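Week two of Wodlow pads versus Rarnitz pads on the handheld grippers. Tariq has a spreadsheet. I have opinions.

Bowls are the great leveller. Everything can pick up a foam cube. Give it a stack of rims and suddenly we're all very humble.
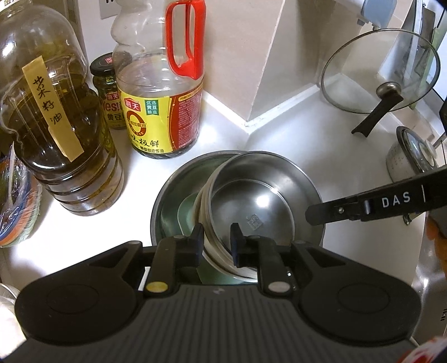 Wodlow holds a rim better but hates letting go - I've had relationships like that.

210 grasps logged by 6/29/22. Tariq wants more in July. My wrists have asked to see his spreadsheet.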